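Undirard hand-held grippers: a fault in the foam pads
By Thilini Bhuiyan
April
14 shares | 3 comments

We bought a pair of Undirard hand-held grippers to record pick-and-place demonstrations for a packing arm. They cost $600 each with the foam pads and cable. I used them for 200 picks of small snack bags before writing this, and most of those went fine. The ones that didn't are the reason for the low score.

The trouble is slip on shiny packaging. With the jaws wide open the pads clear a small bag easily, and the approach is simple to line up.

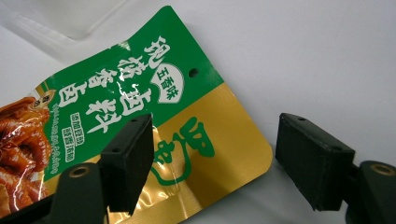 Jaws open at a five-spice snack bag, green and gold.

The pads hold well on cardboard. On glossy film they let go if the bag is pinched near an edge and then tilted. I had nine drops, all during the lift or the carry. Akash Goel repeated the test with the other unit and got eleven, so I don't think mine was a bad one.

The second fault is more serious. Twice the right gripper stopped reporting jaw width while the cable was pulled sideways. The software kept recording the last good value and gave no warning. An arm trained on that data would close at the wrong moment. Grilex, the dealer, told us to leave slack in the cable and offered a new one, which has not arrived.

Carrying a bag by its corner over to a clear tray is where both faults showed up most often.

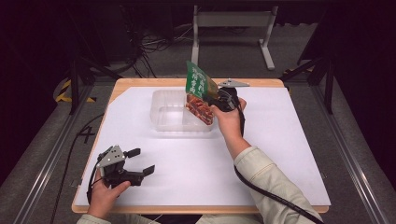
Verdict
Light, comfortable, easy to learn. I would not buy a second pair until the software flags a lost signal. Two and a half out of five.

Contact | Copyright Corno Reviews | Back to top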